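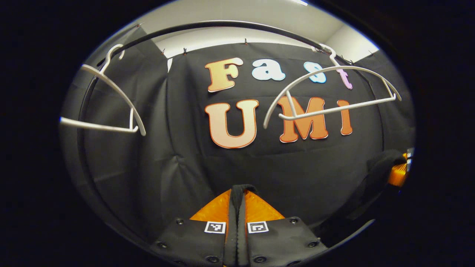
What I Learned From Reading 111 Scholarship Essays

In May I helped score applications for a small scholarship. It pays $2,000 to each winner, and there were 13 awards to give out. Every essay was read by two people, and I ended up with 111 of them in my half of the pile.

I had never done this before. I teach composition part time at a community college, so I figured it would feel like grading. It was slower than that. With grading I know the student, or at least I know what we covered in week three. With these I had a page and a half and a number at the top.

The prompt asked applicants to describe a challenge and what they did about it. I have mixed feelings about that prompt now. A lot of seventeen-year-olds read it as a request for the worst thing that ever happened to them. Some wrote about a death in the family in the same flat, careful way you'd fill out a form. I didn't know how to put a score on that, and I'm not sure I should have been asked to.

The scoring sheet had a line for "resilience" worth as many points as the line for writing. Izzati Wibisono, the other reader on my set, raised this before I did. She and I were usually close on the writing score and often far apart on resilience. When we talked it over, we found that she was scoring what the student had been through and I was scoring what the student had done. The instructions supported both readings.

One essay I gave a high score was about learning to fix the family's washing machine. The challenge was a drain pump. It was funny and clear, and I learned something about drain pumps. It did not place.

I don't think essays should be dropped. Grades alone would have picked a very different group, mostly from the larger high schools, and that has its own problems. But I would change two things. I'd ask a narrower question, such as "Tell us about something you had to figure out," and cap it at 200 words. And I'd have all the readers score the same few essays together before anyone starts on their own.

I sent both suggestions in with my score sheets and got a polite reply saying they would look at the prompt over the summer. I said I would read again next year – though I asked for a smaller pile.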